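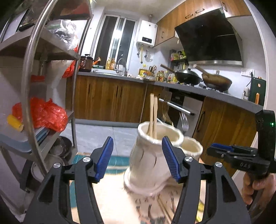
White ceramic utensil holder, wavy rim.

Glaze fit in household ceramics - speaker notes, Yogesh Yadav

Slide 2. Define crazing: a network of fine cracks in the glaze, caused by tension. The glaze shrinks more than the body on cooling. Shivering is the reverse case. Keep this short, the Bavel group knows it.

Slide 3. Ellach test series. 361 tiles, one clear glaze, two clay bodies. 61 tiles crazed within a day of unloading, and 130 more had crazed by the end of January. Stress the delay - a piece that passes inspection at the kiln can still fail on the shelf.
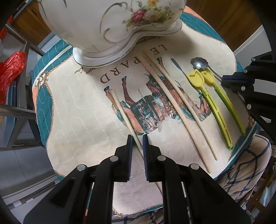
Slide 4. Moisture expansion. Porous bodies take up water from the air and swell slowly, which puts the glaze in tension. Show the Cisternas curve, then the Takau curve. Same axes.

Slide 5. Remedies. Add silica to the body or lower the sodium in the glaze. Change one thing per firing. Skip the boron table if time is short.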